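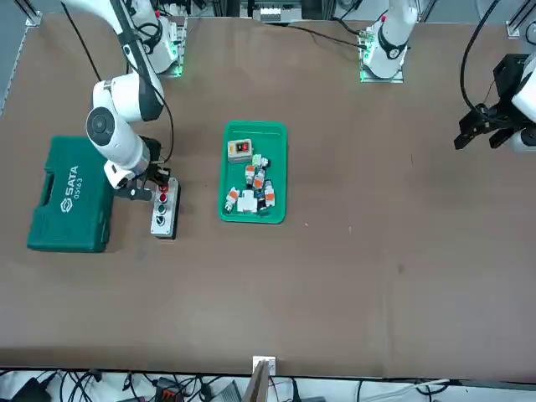 The two-armed bench at Zadlow, with the push-button box, the toolbox and the green tray of parts.

Two arms, one button box and a lot of patience

Posted 2025-12-27 by Marisol Villaseñor

I spent most of yesterday afternoon on a stool next to the big brown table at Zadlow, and I came home with a result I've been wanting to write up since July. The group there has been working on a way to teach a pair of robot arms small electrical bench jobs, and they finally have numbers they're happy to show people.

The short version: they stopped asking for perfect demonstrations. Snædís Thoroddsen runs the project, and her idea was to keep all the fumbles. If a person guiding the arms misses a button, nudges the box, backs off and tries again, the whole thing goes into the training set (with a note marking where the recovery begins). The usual habit in the lab had been to throw those runs out and record a clean one.

They call the method Riller, after a lake where Snædís swims, and please don't ask me how to say it.

So how did it do? The team recorded 1,612 demonstrations across the whole job list, and 633 of them contain at least one mistake that the operator went on to fix. They trained one version of the controller on the clean runs only and another on everything. Then they set both loose on a mixed list of jobs: press a named button on the control box, pick a terminal block out of the tray, pass a switch from one gripper to the other. The clean-only version finished 3 in every 10 tries when somebody shifted the box partway through. The Riller version finished 7. I had to read that line twice!

When nothing gets moved, the gap mostly closes, and Snædís was quick to tell me so. Both versions do fine on a tidy table where everything stays put. It's the shifting that separates them.

Now, the button box. It's a narrow gray thing with two red buttons and two green ones in a row, and I figured it would be the easy part of the list. A button doesn't roll away from you. But Uldis Kütt, who did a good share of the guiding, told me it was the job he liked least. The gripper fingers come down from above and block a lot of what you'd want to see, and if you land on the bezel you can end up pushing the whole box across the table. His early sessions are full of that, he said, and those are the ones that turned out to be most useful for training. He was a little sore about it – all his worst work, kept forever.

The tray is a different kind of trouble. Terminal blocks with orange markings, a rocker switch in a beige housing, a connector, all bunched together. Pull on one and its neighbors come along. Nearly every handover failure I saw in the log started with a bad grab out of the pile, and the second arm never had a chance after that.

Birutė Dzene did the labeling, and I think she deserves more of the credit than she'll take. Every one of those 633 runs needed a mark at the moment the operator began to fix things, and she placed them all by hand. I asked how she decided where a recovery starts. She said she looks for the pause. People stop for a beat when they've noticed something's wrong, and the mark goes right at the end of that beat. She tried an automatic version in the fall based on gripper speed and it put marks all over the place, so back to doing it by hand she went.

That's also my main question about the whole thing. If each new job needs somebody like Birutė going through the recordings, it's going to be slow to spread. The group knows this. Vija Lūse is working on a smaller labeling set to find out how few marks you can get away with, and her first try uses 69 of them. She wouldn't give me a score. She did say it was "not embarrassing," and I'm choosing to be excited about that.

A few loose ends for those of you who wrote in after my last piece. Yes, the same controller runs both arms. No, there's no force sensing in the fingertips for these tests, though they'd like to add it. The write-up is called the Lapiņa report inside the group and should be out once the handover section has been redone. And Anderlow, the lab's partner on the parts-sorting side, plans to run the same job list on a second table with different lighting, so we'll get to see if any of this travels.

I'll be back over there when Vija has her numbers. Send me questions before then and I'll take them with me.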